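Kapitel 4: Feuchtefühler Noton einrichten und anlernen

Der Hersteller Varuvico verspricht auf der Packung eine Einrichtung »in einem Zug«. In unseren Küchen hat das selten geklappt. Die folgende Anleitung ersetzt das Faltblatt und hält sich an das, was sich im Betrieb bewährt hat. Wo wir einer Angabe nicht trauen, steht es dabei.

4.1 Standort wählen

1. Legen Sie den Fühler in den Raum, dessen Luft Sie messen wollen, und lassen Sie ihn dort 30 Minuten liegen. Das Faltblatt nennt eine kürzere Zeit. Die Werte wandern dann aber noch.
2. Halten Sie Abstand zu Kochfeld, Spüle und Heizkörper. Ein offenes Wandbord ist brauchbar, ein geschlossener Oberschrank nicht.
3. Stellen Sie nichts unmittelbar vor die Lüftungsschlitze, auch keine Vorratspackungen.

Hinweis: Der mitgelieferte Klebestreifen ist laut Varuvico »rückstandsfrei ablösbar«. Auf gestrichenem Putz würden wir es nicht darauf ankommen lassen.
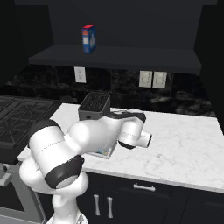 4.2 Batterie einlegen und Fühler anlernen

1. Drehen Sie den Deckel gegen den Uhrzeigersinn, bis er klickt. Klickt er nicht, sitzt er vermutlich schon schief; dann zurückdrehen und neu ansetzen.
2. Ziehen Sie die Isolierfolie heraus. Reißt sie ab, holen Sie den Rest mit einer Kunststoffpinzette.
3. Drücken Sie die Lerntaste, bis die Leuchte grün blinkt.
4. Öffnen Sie an der Basisstation Sovero das Menü 431 und wählen Sie »Neuer Fühler«.
5. Warten Sie auf den Doppelton. Die Anzeige »Verbunden« erscheint gelegentlich auch ohne ihn. Verlassen Sie sich auf den Ton.

Achtung: Keine Akkus verwenden. Ihre Spannung liegt niedriger, und der Fühler meldet dann »Batterie schwach«, obwohl sie voll geladen sind.

4.3 Messwert prüfen

Die beworbene Genauigkeit gilt, wie man im Kleingedruckten nachlesen kann, nur für einen mittleren Bereich. Eine Gegenprobe lohnt sich deshalb. Margit Björklund hat dafür folgendes Verfahren aufgeschrieben:

1. Feuchtes Kochsalz in einen Flaschendeckel geben. Es soll breiig sein, kein Wasser darf darüber stehen.
2. Deckel und Fühler nebeneinander in eine dicht schließende Dose stellen. Sie dürfen sich nicht berühren.
3. Die Dose bei gleichmäßiger Zimmertemperatur über Nacht stehen lassen.
4. Wert am nächsten Morgen ablesen, ohne die Dose zu öffnen. Über gesättigter Kochsalzlösung stellen sich 75 Prozent ein.
5. Die Abweichung im Menü »Korrektur« eintragen.

Für die Dose braucht man einen Platz, an dem sie keine Sonne und keine Abwärme abbekommt. Neben laufenden Küchengeräten wird

das Ergebnis wertlos.

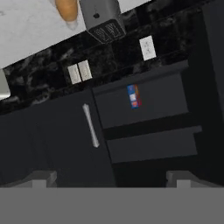

Wer den Korrekturwert eingetragen hat, sollte ihn zusätzlich auf Papier notieren. Nach einem Batteriewechsel steht er gern wieder auf null, was das Faltblatt verschweigt. Der Händler Gauthier bestreitet das; bei unseren Fühlern war es trotzdem so.

4.4 Alarmgrenzen

1. Untere Grenze: Voreingestellt sind 20 Prozent. Das ist für Wohnräume zu niedrig, um je auszulösen. Stellen Sie 30 Prozent ein.
2. Obere Grenze: Voreingestellt sind 100 Prozent, also praktisch kein Alarm. Für eine Küche sind 65 Prozent ein vernünftiger Anfang.
3. Verzögerung aktivieren, sonst meldet sich die Station bei jedem Topf Nudeln.

Die Funktion »Lüftungsempfehlung« lassen wir abgeschaltet. Sie kennt die Außenluft nicht und rät auch an schwülen Tagen zum Öffnen der Fenster.

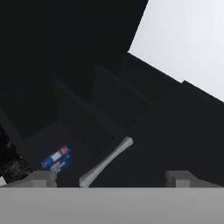 Wie oft muss die Gegenprobe mit Salz wiederholt werden?

Einmal im Jahr genügt, am besten im September vor der Heizperiode. Nach einem Batteriewechsel prüfen Sie nur, ob der Korrekturwert noch eingetragen ist.

4.5 Zurücksetzen

Lerntaste gedrückt halten und dabei die Batterie einlegen. Leuchtet es rot, Taste loslassen. Danach beginnt man wieder bei 4.2, Schritt 3.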